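Workshop Tips: Recording Clean Demonstrations with Hand-Held Grippers

Last updated in July. Compiled by Hannelore Strebel for the Milen bench group, with additions from Bendik Nordin and Usa Chaiyaporn.

Setting up the bench

Wipe the table before the first take and let it dry. Grit gets onto the rubber pads and from there onto whatever you pick up next.

Put the parts out in the same general area each time, but shift them a little between takes. If the part always starts in the same spot, the robot learns the spot. We move ours by a hand's width and turn it a bit.

Keep coffee, phones and spare screws on the other bench.

Checking the tools

Squeeze each trigger all the way and let it go a few times. The fingers should close evenly and open again without help. If one side lags, look for a loose linkage screw before you blame the spring.

Pads wear slowly and you stop noticing. Scuffed is fine. Shiny is not – replace them. We get almost 107 sessions out of a pair from Skaltville, less if we have been handling metal edges.

Strap the tool on before you start if your model has a strap. It saves your grip on a long afternoon.

Doing the task

Slow down. Most new people work at the speed of their own hands, and a gripper has no fingertips to correct with. Approach, stop, close, stop, then lift. The short stops make it much easier to cut the recording into steps afterward.

Don't let your free fingers help. It is tempting to nudge a part with a knuckle when it slides. If you do, throw the take out and start again.

If you drop something, keep recording and pick it up with the gripper. Bendik marks these takes "recovery" and keeps them in their own folder. They have been useful.

Say the name of the step out loud if your setup records sound. Otherwise keep a pencil list.

Clear sheets and framed prints

Acrylic is harder than it looks. It shows every smudge, it flexes when held by one corner, and it is easy to lose sight of the edge. Tilt your head or move the lamp until the edge catches some light, then go in.

With a sheet on standoff pins, work close to the pins where it is stiff. Bring the pads in level. Coming in at an angle puts all the pressure on one pad edge, and the sheet will twist.

For two people or two hands, agree on which tool moves first. The second one stays open and waits. 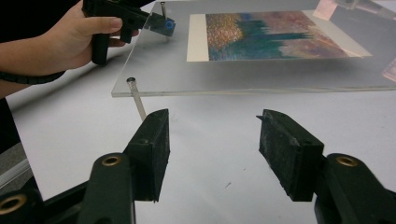
One gripper at the sheet near the rear pin, the other still open. The art print shows through the acrylic.

Saving your work

Stop after 25 takes and watch 2 of them all the way through. A smeared lens or a slipped strap can spoil a whole morning, and it is better to find out before lunch.

Name the folder with the task, your initials and the tool number. Usa sorts the folders on Saturday, and anything without initials goes back in the unsorted pile.

Hang the tools up with the fingers open.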